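Vegetables before the market

10/06/2026

I moved to Pusia nine months ago and I still do my shopping with a list in two languages. On the left side I write the word I know from home, on the right side the English one. My neighbour Emerson Rangel laughs a little at this list, but he also corrects it, so I am grateful to him.

The most difficult word for me was aubergine. In my first month I asked for "eggplant", as I had learned it at school, and the woman at Araújo understood me but answered with the other word. After this I decided to learn the vegetables properly, by putting them in groups by colour. Greens together, purples together, then the yellow and red ones.

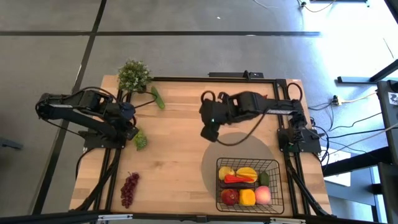 Colour is a good way to remember, but it is a bad way to cook. My purple group had grapes and aubergine in it, and I can not think of a dinner where I want both. The green group was worse. A cucumber and a lime look friendly side by side, and then one goes in the salad and the other one is squeezed over it. So now I sort by what I will do with the things. The lemon and the red chilli pepper can share a wire basket with the aubergine, like they do in the photo, and for me this is already half of a meal. I would only take the mango out and keep it for the morning.

My basket at home is from Baltell and it stands beside the bread. I like that the air goes through it. In August I kept my tomatoes in a closed box and I lost most of them, which made me quite sad, as they were from Emerson's garden.

This week I want to try his aubergine recipe. You cut it lengthwise, put salt on it, wait, and then fry it slowly with garlic. He adds chilli at the end, I will add it at the beginning and not tell him. If it is good I will write down the recipe here, with both names for every vegetable.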